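Ticket 4000: tidy-up task, soft items into basket
Queue: Desel cell, household chores. Status: open

Start layout for the failing task is one soft pink item on the tabletop, to the right of the woven basket. Basket empty.

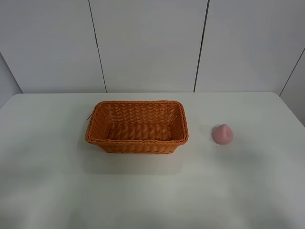
Posted by Larasati Gunawan, August, 14:10

Ran 100 attempts on the Dirach controller, default grip force. 23 logged as failed. Most failures are aborts during approach: fingers open, no close command issued. Wrist view at close range is low contrast and carries little the detector can use. Raised detector timeout to 5 seconds. Requesting review before the next batch.

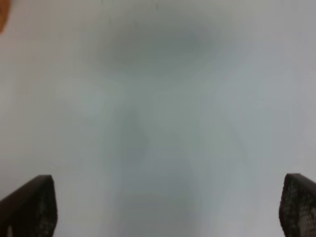 Rizal Wibisono: I would not call this chore ready for a home yet. A person does it without looking. Please split the aborts from the drops before changing the timeout again, and leave grip force alone.

Split done, log attached. Aborts and drops now carry separate codes. Pass condition is unchanged: item inside the basket, basket upright. Loose strand on the left end of the rim noted, basket not replaced.

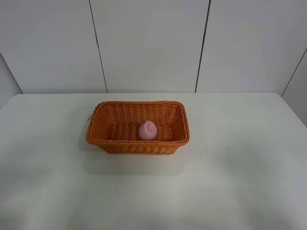
Fig. 3. Item in basket, pass condition.

Next batch pending on Hikevik mount check.

Contact Lubis support | © Lubis | Back to top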